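Subject: Re: [site-safety] Left arm overload during basin cleaning, Clekthorpe bathroom

Dear colleagues,

I am replying to the list so that all sites receive the same information. The fault reported by Gergely Rácz on Tuesday has been reviewed, and the basin task at Clekthorpe is suspended on the Anby unit until the measures set out further down are in place.

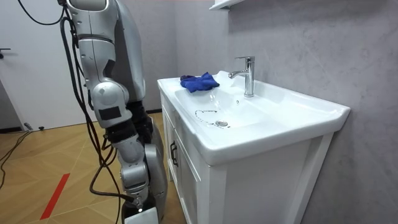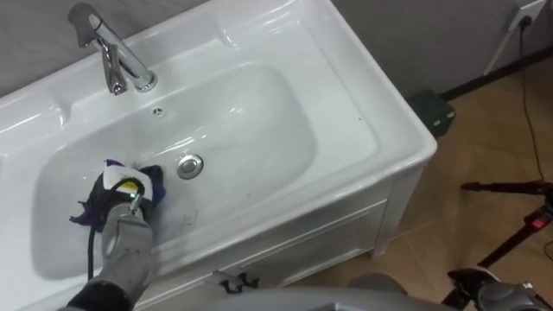
The original report is quoted in full for those who joined the list recently.

> From: Gergely Rácz
> To: site-safety
>
> During the wiping routine the left wrist went on pushing down after the
> force limit had been passed. The log shows a limit of 20 newtons and an
> overload entry under code 836. The protective stop followed 2 seconds
> later, when it should have been immediate. The arm then held its
> position and would not accept the retract command. I pressed the
> emergency stop and supported the forearm while the joint was released.
> No injury. No damage to the basin that I could find.
>
> I should like to know whether the delay has been seen elsewhere before
> we run the task again.
>
> G. Rácz

The delay has been seen once before, at the Bakard site, where it was recorded as a nuisance stop and closed without further enquiry. That record has now been reopened. Both units carry the same version of the Balogh wrist controller, in which the force reading is averaged over 300 samples before it is compared with the limit. On a soft surface this makes little difference. On a hard one the limit can be passed well before the average shows it.

The following applies to all sites with immediate effect:

- Wiping, scrubbing and pressing tasks on ceramic, stone or glass are not to be run under the present controller version.
- The emergency stop is to be held in the hand by a second person whenever an arm is working inside a basin, bath or shower tray.
- Code 836 is to be reported to this list on the day it occurs, including where the unit recovers by itself.
- Staff are not to reach under a stopped arm until power to the joints has been removed and the forearm is supported.

Cable runs along the arms should also be checked before each session. They played no part in this fault – the log is clear on that point – but a snagged cable would have made the release more difficult.

A corrected controller version is expected in October. It will be tested at Clekthorpe first, and sites will be told in writing when they may resume.

Yours faithfully,
Robot Safety Office

2 replies | 0 shares

Recent messages in this list
Emergency stop battery replacement
Re: Joint release procedure, revised wording
Bakard: request to reopen closed record
Spare wrist covers

Contact the list owner | Back to top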